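Museum Learning Pages
For readers aged 8 to 11

Wood: From Tree to Table

Look about the room you are in. There is a good chance that something near you was once part of a tree. It may be a door, a ruler, a chair leg or the pencil in your hand. People have made things from wood for thousands of years, and we still use a great deal of it today. These pages explain what wood is, how it grows, and what happens to it between the forest and the furniture shop.

Words in capital letters are explained in the word list near the end.

What is wood?

Wood is the hard part of a tree, found underneath the bark. It does two jobs while the tree is alive. It holds the branches up towards the light, and it carries water from the roots to the leaves.

If you could look at a small piece of wood through a microscope, you would see that it is made of long, thin tubes packed tightly side by side. These are called FIBRES and VESSELS. Most of them run up and down the trunk. A bundle of drinking straws held together with an elastic band is a good model. The bundle is hard to squash from end to end, but the straws can be pulled away from one another quite easily. Wood behaves in much the same way, and this is why an axe splits a log neatly along its length but has a hard time going across it.

How a trunk grows

A tree grows taller at the tips of its branches. It grows wider just beneath the bark, where there is a very thin living layer called the CAMBIUM. Every year the cambium makes new wood on its inner side and new bark on its outer side.

In countries with a cold winter, the wood made in spring is usually pale, and the wood made in late summer is usually darker. Then the tree rests until the next spring. One pale band and one dark band together make one year of growth, called a GROWTH RING.

When a trunk is sawn across, the rings can be counted. The large oak slice beside the stairs in our Forest Gallery has 97 rings. It came from the Gundo estate, where the tree blew down in a storm. Some of its rings are wide and some are as thin as a thread. A wide ring usually means a good year with plenty of rain and light. A thin ring may mean that the summer was very dry, or that caterpillars had eaten many of the leaves.

Does a nail move up a tree as it grows?

Many visitors ask this question. Suppose that somebody hammers a nail into a trunk at the height of your shoulder. The tree grows for 60 years. Where is the nail?

It is at the same height as before. The trunk becomes wider, and the new wood may swallow the nail completely, but only the tips of the tree move upwards. Sawmill workers have to look out for old nails and pieces of fence wire hidden in this way. They can ruin a saw.

Softwood and hardwood

Trees that have cones and needles, such as pine, spruce and larch, give us SOFTWOOD. Trees that have broad leaves, such as oak, beech and ash, give us HARDWOOD.

The names can be confusing. Yew is a softwood, but it is very tough. Balsa is a hardwood, and it is so light and soft that you can press a dent into it with your thumbnail. The names tell us which kind of tree the wood came from. They do not tell us how hard the wood is.

At the sawmill

When a tree has been felled and its branches removed, the trunk is called a log. At the sawmill the bark is taken off and the log is cut lengthways into planks.

The Kalniņš mill, which kindly lent several of the objects in our display, was a family business with a single large saw driven by a water wheel. In its busiest spring it sawed 300 logs. The old record book is open at the page for April, and the ink has faded to brown, but most of the writing can still be read.

The way in which a log is cut changes how the planks look. A plank taken from near the outside of the log often shows curved shapes like hills or flames. A plank cut straight through towards the centre shows straight, narrow stripes. These patterns are called the GRAIN or the figure of the wood. Knots are the places where a branch once joined the trunk.

Drying

A newly cut plank contains a great deal of water and can be surprisingly heavy. As it dries, it shrinks. It shrinks across its width much more than along its length, and if it dries too quickly it may twist or crack.

For this reason, planks are stacked with thin strips of wood between them so that air can pass through. They may be left outdoors under a roof for a year or longer - thick oak needs several years - or dried more quickly in a heated room called a KILN. This careful drying is known as SEASONING.

Even seasoned wood never stays completely still. It takes in a little water from the air in damp weather and gives it back in dry weather. You may know a door at home that sticks in winter and opens easily in summer.

Making a table top

Very few trees are wide enough to make a table top from a single plank. A furniture maker usually joins several narrower planks edge to edge.

Maarja Kļaviņa made the long table in our Learning Room, and she explained her method to us. First she lays the planks side by side and moves them about until the colours sit well together. She planes each edge until it is perfectly straight. She spreads glue along the edges, presses the planks together with clamps and leaves them overnight. The next day she smooths the whole surface, first with a plane and then with sandpaper, always working along the grain. "If you sand across it, you leave scratches," she told us, "and you will see them every time the sun comes in."

Last of all, the wood is given a coat of oil, wax or varnish. This helps to protect it from spills and often makes the colour deeper.

Looking after wood and forests

A forest can go on giving wood for hundreds of years if it is treated with care. Foresters choose which trees to fell, leave others to grow on, and plant young trees in the gaps. Dead trees are sometimes left where they fall. They are home to beetles, fungi, woodpeckers and bats.

Wood can also be used more than once. Old floorboards can become shelves, and broken pallets can be chipped to make new boards.

Something to try

You will need a sheet of thin white paper, a wax crayon and a piece of rough, unpainted wood. Please ask a grown-up to check it for splinters first.

1. Lay the paper flat on the wood.
2. Hold it still with one hand.
3. Rub gently with the side of the crayon until a pattern appears.
4. Write the name of the wood underneath, if you know it.

Try another piece of wood and compare the two rubbings.

Word list

CAMBIUM: the thin living layer under the bark where new wood is made.
FIBRES: long, thin cells that make wood strong.
GRAIN: the direction and pattern of the fibres in a piece of wood.
GROWTH RING: the wood that a tree makes in one year.
HARDWOOD: wood from a broad-leaved tree.
KILN: a heated room used for drying planks.
SEASONING: drying wood slowly and carefully before it is used.
SOFTWOOD: wood from a tree with cones.
VESSELS: tiny tubes that carry water in many broad-leaved trees.

For teachers and families

The Forest Gallery is on the first floor and can be reached by lift. School groups should book in advance. Page last reviewed 2 April 2018.
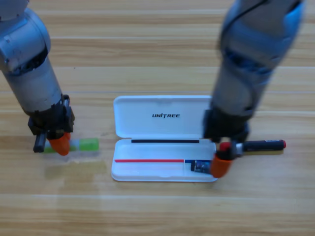
Groups are asked to bring their own crayons for the rubbing activity. Paper is provided, and finished rubbings may be taken home.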